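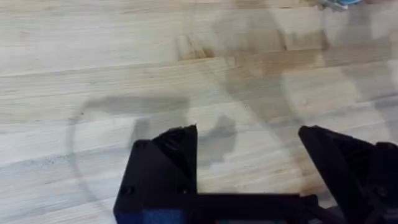
Pale boards, visible seams, a fair number of specks. Chelsea Hollis would like it known that she has tried sanding.

Home Features Interviews Workrooms Shop Contact

The Table Stays Where It Is
By Amber Crabtree
March 2025
4 min read

Chelsea Hollis paid $478 for a butcher-block top and then spent the winter being careful with it. She'd like the winter back.

"I had coasters," she says. "I had a felt mat. I had a speech I gave people about mugs."

The speech has been retired. The table is the main surface in the Wondham workroom, and Hollis, who set the room up and still decides what goes where, now takes the view that a worktable with nothing wrong with it is furniture. She ordered the top from Lashari, a small yard that glues up its own strips, and it arrived in December, a shade lighter than she'd expected.

"The catalog called it honey. I've seen honey."

She oiled it with Hivari, twice, and then a third time when she forgot about the second. The strips took it differently. Some went golden and some went a little gray, and for a week she considered sending the whole thing back. Then somebody put a box down on it and that was that. 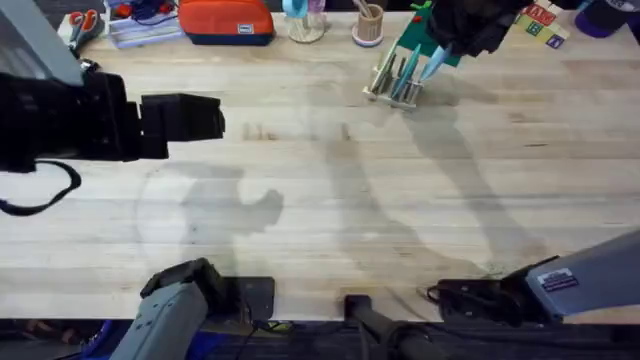 What she's strict about is the back edge. Small things live along the back, the front stays open for work, and anything that drifts forward gets returned without discussion. The red-handled scissors go back there. So does the clear organizer with its little red and blue bits, which she describes as "everything that was too small to throw out." The orange zippered pouch has kept its tag. I ask why.

"I might return it," she says. She's had it 16 months.

The pencil cup is beige, with a pinkish base, and it's the one item she chose for its looks. The clear vase was supposed to be for flowers. There's a wooden rack for tools as well, and she's fond of the rack, though it took her three tries to find a spot where she didn't knock it with her elbow.

I suggest drawers. Hollis has opinions about drawers.

"A drawer is where you put something so you can buy it again. I did a clear-out at my last place and found 31 glue sticks. I don't even like glue sticks."

Her other idea for the room was a wall system from Plarnomska, with pegs. It's still in its carton at her house. The instructions run to 50 steps, and she got as far as the one that asks for a second adult.
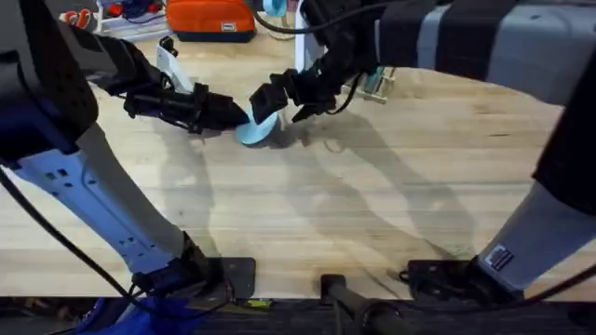 The color scheme, if it can be called that, came about by accident. Hollis bought one light blue thing, liked it against the pale wood, and has been unable to stop. Blue shows up on that table, she says, and she's lost enough beige objects on it to have learned something.

"Put a wooden ruler down there and say goodbye to it. I found one last month by leaning on it."

She does wipe the table down at the end of the day, mostly from left to right, with the grain, using a damp cloth and then a dry one. Crumbs get into the seams if you go across. She claims she can tell when someone else has done it.

Can she, really?

"No. But they don't know that, so keep it out of the article."

We go back and forth on this and she lets me have it, on the condition that I also print her advice on stains, which is to move to the other side of the table. 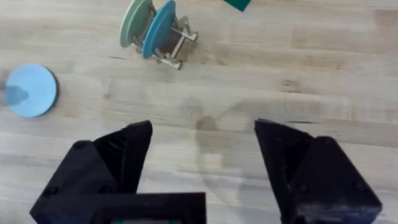

I ask about the marks, and whether she'd ever sand it back to bare wood and start over. She did one patch in January, she says, by hand, over a long afternoon. It looked wonderful and made the rest look terrible, so she oiled over it and waited for it to blend in. She rubs at the wood for a bit, trying to find the patch for me, then tries farther along, then gives up.

"Well, it was somewhere," she says - and goes to put the kettle on. The mugs, I notice, don't come with coasters.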